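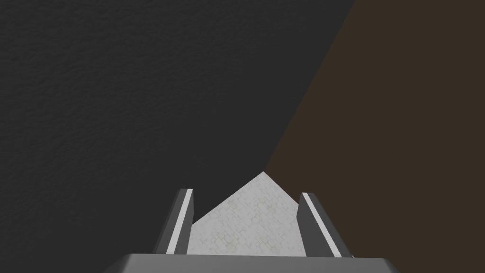 Jititthorpe library to close for repairs until July

April 17, 2025

The public library in Jititthorpe will shut at the end of this month so that its roof can be repaired and the heating replaced. It is due to reopen in July.

The district council said the work could not be put off for another winter. Rain has been coming in above the local history shelves since the storms in January, and part of the upstairs reading room has been roped off for most of that time. The boiler, which is older than the present entrance hall, has broken down 4 times since the autumn.

Bilgin, a building firm based in Virkby, has been given the contract. Scaffolding will go up along the Market Street side first, and the pavement there will be closed to walkers while it is in place. The bus stop outside the main doors will move a short way down the hill, opposite the chemist.

Readers who have books on loan will not be charged for keeping them during the closure. All due dates will be moved to the week after reopening. Anyone who would like to return books sooner can take them to the branches at Lirno and Virkby, which will both stay open for longer on two evenings a week. 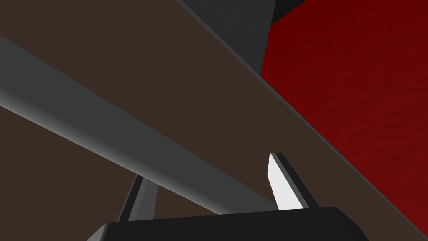 Reserved books can be collected from either branch as well, but readers need to choose one before the end of the month, by telephone or at the desk. Reservations with no branch chosen will be held until the library opens again.

The children's story hour moves to the Methodist hall from the first week of May. There is room for 60 people and no booking is needed. The family history group will meet at Lirno, and the evening language classes are cancelled until the autumn term – students who have already paid will get their money back.

Most of the stock will stay in the building under covers. The parish registers and the bound newspapers are going to the county store and cannot be seen by the public until they come back. The council has asked people with urgent requests to write in, though it warned that replies may be slow.

The public computers will not be available during the work. Two of them are being moved to the Virkby branch, where they can be booked for an hour at a time.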